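Nyanda toy swap is back, and I'm already clearing shelves

February 9, 2025

Good news for anyone still tripping over December's presents! The Nyanda toy swap returns to the Tirnon hall on the 15th, and I've been digging through our closets all morning (the kids are not helping).

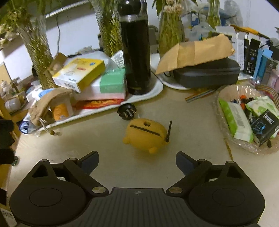

Something yellow on the table.

Cirilo Figueroa, who runs the swap, told me 63 families came last time, and he'd love more. You can bring up to three toys per child, clean and with all their parts, and take home the same number. Puzzles went fast last year, so get there early if you want one! 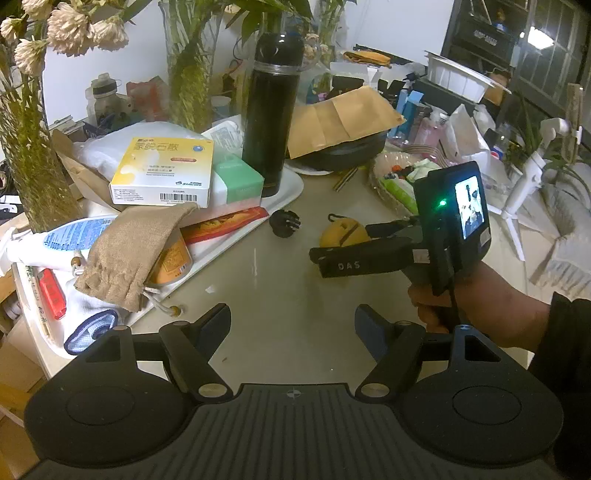
Getting there

Doors open at 10. Park behind Komix, or take the 17 bus to the Fokance stop and walk back a block.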